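The Brush Table

The arms came to Praltbridge in January, and by the end of that week everyone on the second floor had an opinion about them except Zübeyde Güler, who had been told she would be working with them.

She had packed brush sets for eleven years. Dilidico sold them to hotels, along with the lamps and the little trays, and Praltbridge put the sets together. A good packer could do 800 brushes in a shift. Zübeyde did 1,080 on her best day and had a sore thumb until spring.

"You're not being replaced," said Damilola Olaniyan, who ran the floor. He had practiced this in the car. "You're moving to the brush table. Same pay. You start at seven instead of six."

"What do I do there?"

"You set it up, you watch, and you write down what they get wrong."

"And then they stop getting it wrong."

"That's the idea," he said.

She thought about it while she cleaned out her locker, although her locker was not moving.

The work was simple to explain. She put the clear organizer near the far side of the table and the lamp next to it, the way a guest would find them in a room. She laid the brushes out on the wood. The arms picked them up and stood them in the organizer. When they were done, or when they gave up, she took everything apart and laid it out again, a little differently each time.
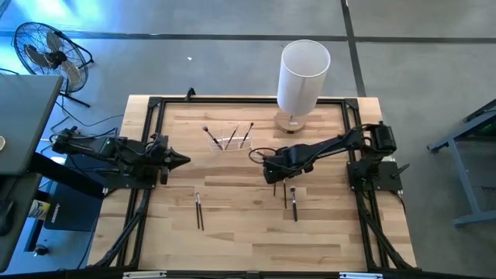 The brush table, partway through a round: three in the organizer, five on the wood.

For the first few days she disliked the left arm. It spent a lot of time folded up at its side while the right one reached across, and it reminded her of a man named Marquez she used to share a bench with, who was always about to start. She said this to Damilola and he wrote it down on the sheet under Comments. Two days later a technician asked her what a Marquez was.

After that she was more careful about what she said, but she wrote more. She wrote that the thin brushes rolled if you let go of them too early. She wrote that the thick one should go in first while there was still room. She wrote that you should take a brush by the handle, low down, and never by the hair. Some of this the technicians already knew. The part about the order they did not know, and they spent an afternoon on it.

What she missed was the noise. On the packing line there had been six women and one radio, and they had talked through every shift about children and rent and a bakery that had changed hands. At the brush table there was the sound of the motors and whatever she said out loud herself. At lunch the others asked how her boyfriends were doing.

"Slow," she said.

"How slow?"

"I could do the whole set and have a coffee."

They liked that. Then somebody asked how slow they would be next year, and they went back to their food.

Damilola had his own troubles. Nudiva, the company that owned Praltbridge, wanted a number from him. They wanted to know how many people the line would need once the brush table was ready, and he had been answering with paragraphs. In March he ran out of paragraphs. He came upstairs at four in the afternoon and stood beside Zübeyde with his coat still on.

The arms were hanging over the table. Most of the brushes were in the organizer, leaning every which way, and one was still lying to the left of the lamp.
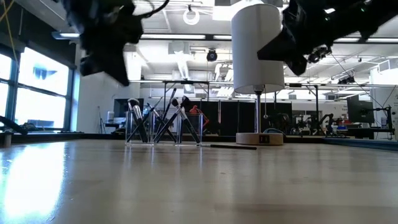 Who decides when the arms are ready to work without someone watching?
The person at the table signs the sheet first, and the floor manager signs after.

That was the rule on the wall, and Damilola read it twice, as if it might have changed.

"Would you sign it?" he asked.

"Today? No."

"Why not?"

She pointed at the organizer. "Look at how they're in there. A customer opens that, she thinks somebody was angry."

"They're in, though. It counts as in."

"It counts on your sheet," Zübeyde said. She picked up the last brush and put it with the others, then straightened them one by one, which took her less time than it took him to unbutton his coat.

"They asked me for a number," he said.

"What are you going to say?"

"I was going to say 3."

She did not ask whether she was one of the three. He had expected her to, and he had an answer ready, and he stood there holding it. She got out the sheet and wrote down the time. Under Comments she wrote: all in except one, very messy, not ready. She turned it around so he could see.

"Say it's not ready," she said. "That's also a number."

"It's not a number."

"Then say six."

He looked at the sheet for a while and put his initials next to hers. Zübeyde took the brushes out again and began laying them on the wood for the next round, with the thick one on the right this time.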